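Sorting by hand at Brerkunberg

Saturday, August 9, 2025

The parts room at Brerkunberg sits behind the main repair shop, past a door that doesn't close all the way. Returned goods come in on one side and leave on the other as spare parts, resale stock or scrap. The woman who runs it has been there since the shop opened a second counter, and she agreed to talk during her lunch break as long as we didn't use her name.

"People think it's a storage room," she said. "Storage is when things stay. I want everything out of here in 5 days."

Most of what she handles comes from two small sellers, Porka and Fimano, who send back items their customers didn't keep. Some of it has never been used. Some has been used a great deal. In January, after the holidays, the room took in 1,000 items, the most it has ever had in a month. A normal month is closer to a third of that, and the last one came to 290.

She used to work with cardboard boxes. They were free and they stacked well, but the bottoms gave out, and small pieces slid under the flaps and got thrown away with the box. She lost a full set of hinge pins that way and had to order new ones out of her own budget.

"So I asked for metal bins," she said. "Open on top, big enough that you can spread things out. It took a long time to get a yes."

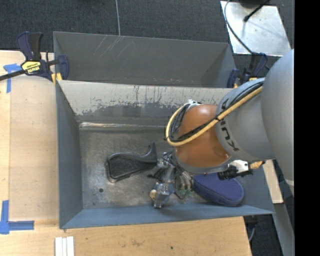
She doesn't like a full bin. When items are piled on each other, she said, you pick the one on top and forget the rest, and the one at the bottom can sit there for weeks. Her rule is that you should be able to see the floor of the bin at all times. If you can't, it's time to stop filling and start sorting.

The metal does get scuffed. She was asked last year if she wanted liners and said no.

"A liner moves around. Screws get under it. I can wipe metal down and be done."

The work tables were harder to settle on. She wanted wood next to the bins, at a height where she could slide something over without lifting it. The first pair, bought used from a café supplier called Tatlı, were too low and gave her a sore back. She had them raised with blocks, and later replaced.

We asked what she would change if she had the money. She thought about it for a while and said lighting, and then a better label printer. The one she has jams when the room is humid, and in August the room is always humid. On bad days she writes the labels with a marker.

She would also like the sellers to pack their returns differently. Loose parts should go in a bag with the item's number on it, she said, and the bag should be taped to the item. Porka has started doing this. Fimano has promised to.

"I spend 2 hours a day matching pieces to things," she said. "That's the part of the job I'd give away."

Her break was over by then. A delivery had come in at the front, and she went to see how many boxes it was.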